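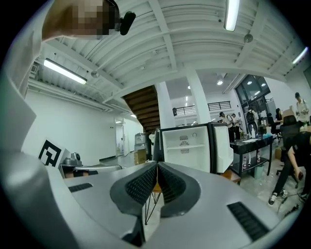 Pulora's old packing hall gets its white walls back, and opens to the neighborhood in August

If you have walked past the Pulora building lately and wondered why the lights are on so late, the answer is that the long back hall is very nearly ready for company again. The Grurkolus neighborhood workshop, which has been squeezed into two small rooms on Prorkham Street for the past 7 years, will be moving its benches, its sewing tables and its much-loved tea urn into the hall this August, and everyone who has ever had to hold a door open with one foot while carrying a half-mended chair will be glad to hear it.

The hall was used for packing and storage for a good long while, and people who remember it from those days tend to remember it as brown. It is certainly white now! The big plain wall has been left clear from one end toward the other, the ceiling overhead is white too, corrugated panels, painted beams and all, and the long fluorescent lights make it a fine place for threading a needle or hunting for a dropped screw. The workshop did talk about boxing in the white pipes that run along the top of the wall, and there were strong feelings on both sides, but in the end they were painted and left where everybody can see them. It is that sort of building, and it seemed a shame to pretend otherwise.

The floor is a light gray that carries on through the doorway into the bright area next door, so that carts and strollers can roll from one to the other without meeting a step. A dark baseboard was chosen for the foot of the wall, partly for looks and partly with muddy August boots in mind (we do get those storms).

Most of the work was paid for out of the workshop's own savings and the spring rummage sale, with the painting and the lights done by Muñoz, the building firm from just across the tracks. They kept very friendly hours, too, and stopped early on the afternoons when the children's glue-and-cardboard club was meeting in the room below.

Once the move is finished there will be space for about 50 people at a time, which is a happy change from the old rooms, where a busy evening meant waiting on the stairs. The mending table, the bicycle corner and the quilting group will all keep their usual evenings. A new beginners' hour for small household repairs starts at 4 in the afternoon, and you are welcome to bring a lamp, a toaster, a coat with a torn lining or just yourself and some curiosity. Tools are there to borrow, and so are aprons.

Membership will stay at 40 dollars a year, with nothing to pay for anyone under sixteen, and members who joined at the old address do not need to sign up again. Donations of sturdy stools, clean cotton fabric and jars with lids are very welcome at the Prorkham Street door until the move. Please hold on to larger furniture for now, as there is still a good deal of sorting to be done before there is anywhere sensible to put it.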